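# Small Kitchen, White Table: the toy sandwich pages

I keep this gallery for the play food that passes over our table in the winter months. It started with one wooden pie and now it is a shelf, two drawers and a box under the stairs. Friends asked me many times how we set up the sandwich game, so I finally made a page for it. The text is longer than in my other galleries. Please scroll to the pictures if you are only interested in them.

The game is simple. There is food, there is a plate, and somebody is hungry. The player builds the sandwich which the hungry person has ordered, and the hungry person must pretend to eat it with good manners. My younger nephew plays it for a whole Friday afternoon. The older one says he is too big for it, and then he opens a restaurant in the hallway.

## The set

The food comes from a shop called Sketitz, which sells used toys by weight near the train station. I paid for a mixed bag and sorted it at home. There were many pieces I did not keep – half of a pizza, grapes with bite marks, an egg which had lost its yolk. The sandwich pieces were the best of the bag, so I decided to build the game only from them.

I like that the pieces are easy to tell apart. A child of three can ask for bacon and get bacon. I had another set before, from a small maker named Dalamen, where the ham and the tomato were almost the same red circle, and we had arguments over lunch because of it. I gave that set away to a neighbor with calmer children.

## The trays

In the first year I put everything in one big bowl in the middle. It was a mistake. The children dug in the bowl with both hands, and the lettuce was always at the bottom. Then I saw in the bakery how they keep the fillings in separate trays behind the glass, and I copied the idea. Clear trays are good for this, you see the food from the side also. I bought a pack of them from Candosora, where they are sold for desserts. The pack had 30 trays and I will not need new ones before I am old.

The plate goes between the trays, because it is the place where both players are working. When the plate is in a corner, one child becomes the cook and the other one becomes only the person who passes the cheese. We tried it and it was not popular.

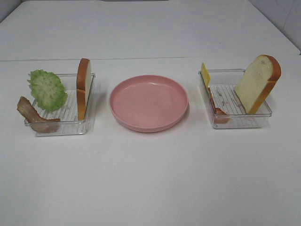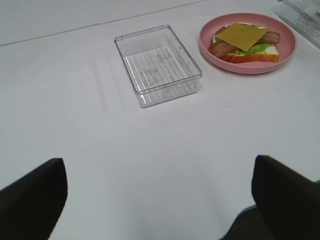

*The pink plate and the clear, ribbed trays on the white table. In the first picture: bacon, lettuce and bread on the left, and the cheese in the tray on the right.*

## How we play it

There are different rules in different houses, and these are ours. I wrote them on a card, but the card is now a menu, so I write them again.

**The order.** The hungry person says what he wants, slowly, one time. He may say it a second time if he is asked politely. Orders longer than four things are allowed only for grandparents.

**The building.** Bread goes first. After this the cook is free. We had a long discussion if cheese must touch the bread, and in our house it must. In Makhubela, the play café where we go when it rains, they don't care about it at all, and my nephew told them so.

**The serving.** The sandwich is carried on the plate with two hands. If it falls down, it is built again from the beginning and the customer waits. He can read a newspaper during this time.

**The paying.** Every sandwich costs 100. We never said 100 of what. Once a customer wanted a discount and the price went up to 500, so now people pay without talking.

**The cleaning.** Every piece goes back to its tray. This part takes longer than the game, and I have no good advice for it. A song helps sometimes.

## Some notes on care

The plate and the trays I wash by hand with dish soap and warm water. The grooves on the bottom of a tray collect crumbs, real ones, from the real cookies which are eaten during the game. An old toothbrush is good for this. I dry them upside down on a towel.

The food I wipe with a damp cloth. I don't put it in the dishwasher after what happened to a sausage in December. Pieces with thin edges, like lettuce, should not be pressed at the bottom of a box under heavy things. I keep mine on top, with the bread.

For the table I prefer a plain white one. We used a cloth with flowers before, very pretty, but small pieces disappeared on it. On white you find everything faster, also the stains – but they come off with a sponge.

## What is missing

I am looking for a tomato slice in a good size and for pickles. I would also take a second plate in pink, the same shallow form with the low rim. If you have one and your children are finished with it, please write to me by the form on the first page. I can trade a wooden pie, complete with all of its slices, or one of the 27 clear trays that are still in the pack.

The next gallery will be the tea set. It has no lid for the pot.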